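Marnilham Reuse Center
Lids, Caps and Small Closures: Frequently Asked Questions

The Marnilham Reuse Center accepts household lids and caps for sorting, matching and return to use. The answers on this page apply to residents, schools and registered community groups. Questions about glass jars, bottles and full-size containers are answered on the Containers page.

General

What does the Center do with lids and caps?
Items that can be identified and matched to a container are placed in the Matching Library, where residents may take them free of charge. Items that cannot be matched are offered to schools and art programs. Whatever remains at the end of a quarter is sent for recycling through the county transfer station in Dreltance.

Who may use the Matching Library?
Any resident of Marnilham, Dreltance or Skorkley may use the library. No membership is required. Visitors are asked to sign the book at the front counter and to take no more than 14 items per visit.

How large is the library?
The library is arranged in 164 drawers by outside diameter and closing type. Drawers are labeled in millimeters, with the nearest fraction of an inch given underneath. The drawer plan was revised in May, and printed copies of the earlier plan should be discarded.

Bringing items in

Which items are accepted?
The Center accepts screw caps, snap-on lids, press-in lids and flat disks from food, craft and household containers. Plastic, metal and cork are all accepted. An item does not need to arrive with its container, although a container greatly improves the chance of a correct match.

Which items are not accepted?
Please do not bring the following:
Caps from motor oil, solvents, pesticides or pool chemicals
Child-resistant caps from prescription medicine
Pump and trigger heads
Lids with cracks that reach the rim
Anything with food, paint or glue still on it

Do items have to be clean?
Yes. Wash each item in warm water with dish soap, rinse it, and let it dry completely before packing. Damp items packed in a closed bag will be refused at the counter. Staining that remains after washing is acceptable.

Are scratched or marked lids accepted?
Light scratches, small specks and ordinary signs of wear are accepted. Staff look first at the rim, as this is the part that meets the container. A mark on the inner face seldom affects the fit, but a nick or a bend in the rim usually does. Marked items are entered as Grade B and may be used for dry storage only.

How should items be packed?
Use paper bags or shallow boxes. Metal and plastic should be kept apart where possible. A single drop-off may not exceed 570 items – larger quantities must be arranged in advance with the collections office.

Is there a charge?
There is no charge for residents. Businesses pay a handling fee of $5 per box, payable at the counter by card or check.

Identifying and measuring

How do I measure a round lid?
Lay the lid on a flat surface and measure straight across the widest part, from outer edge to outer edge. Take a second measurement at a right angle to the first. If the two figures differ, the lid may be warped and should be brought in for checking. For press-in lids, the inner diameter of the container opening is also needed.

What is the difference between a cap, a lid and a disk?
For cataloging purposes, a cap has threads or a deep side wall and closes a narrow opening. A lid closes a wide opening and may snap, press or screw into place. A disk is a flat or nearly flat round piece with no visible means of closing, such as a liner, a seal or an insert. Many shallow pieces are difficult to assign from one side alone. These are entered as "unassigned round" until both faces have been examined.

Can staff identify a lid from a photograph?
In many cases, yes. Place a single item on a plain surface in a contrasting color and photograph it from directly above. Soft light from one side helps to show a raised rim or a recessed center. A second photograph of the underside and a third of the edge are strongly recommended, together with the outside diameter. A photograph does not show size, and requests sent without a measurement will be returned.

How long does a reply take?
Photo requests are answered within five working days. Requests received after 4:00 p.m. are logged on the next working day.

What do faint rings or swirls on the inner face mean?
Concentric lines are common on molded and turned pieces. They do not identify a maker by themselves. Please look for raised numbers or lettering on either face and include these in the request exactly as they appear.

Schools and groups

Can a school reserve materials?
Yes. Schools may reserve mixed boxes or boxes sorted by color. White and clear items are in steady supply – other colors depend on recent donations. Reservations are held at the Peltonen Street entrance for two weeks and then released.

Are the items suitable for young children?
Small caps and disks present a choking hazard and are not issued to groups with children under three. Group leaders are responsible for supervising their use.

Whom should I contact?
Questions about donations, reservations and photo requests should be directed to Eetu Valtonen, Collections Office, at the front counter or through the contact form on this site.
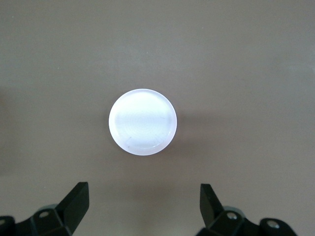
Round white item with a raised rim, viewed from directly above.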